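Ultthorpe site, progress for July

Replacement of the breakable glassware at the Ultthorpe dining hall is under way. Of the 200 plastic wine glasses funded, 122 have been delivered by Cassim and entered in the stock list. The balance is on order.

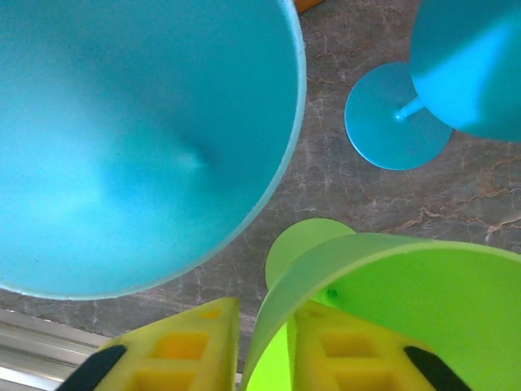
Plastic wine glasses in blue and lime green.

Shelf space is the main constraint. Stemmed pieces do not stack, and the Stetis racks hold 60 each. Two racks are in place and a third has been requested under the existing budget line. Color will be used to separate the two serving areas. Remaining work: label racks, update the washing schedule, close the Jurkia invoice.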